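Obinna Nwosu @obinna_nwosu
Notes on how citrus is kept after picking. Short thread, dull but useful.

1/ Mandarins do not ripen further once off the tree. Starch content is negligible, so there is nothing left to turn into sugar. Acid falls slowly in store, which people taste as sweetness.

2/ Colour is a poor guide to maturity. Peel loses its green in cool nights, and the flesh follows its own timetable.
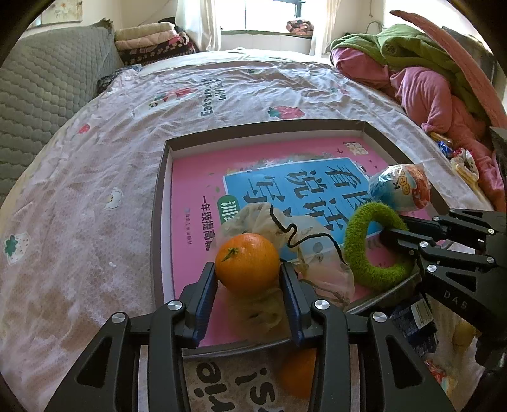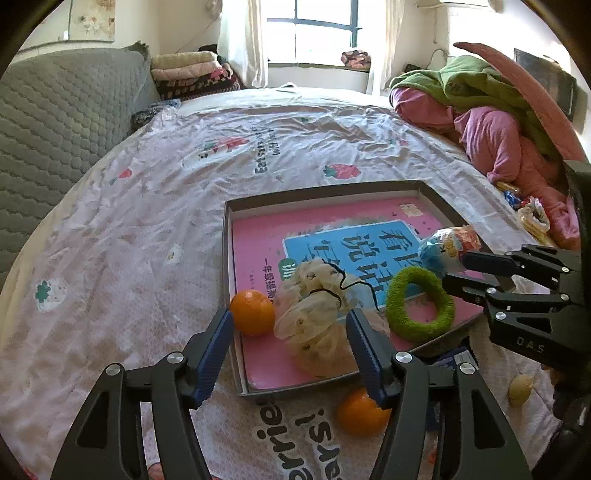
Orange citrus, both pictures. Stem and leaf still on in the first.

3/ Fruit sold with leaves is clipped, not pulled. Pulling tears the button and lets mould in. The drawback is that leaves lose water faster than peel does.

4/ Lumari logged 229 fruit in store last January. Most weight loss came through the peel - waxing slowed it.

5/ Below 5 degrees many mandarins pit and brown. A domestic fridge is often colder than that at the back. Use the salad drawer.

6/ Inès Chevalier asked about lemons. Warmer again, 9 degrees or more for long storage.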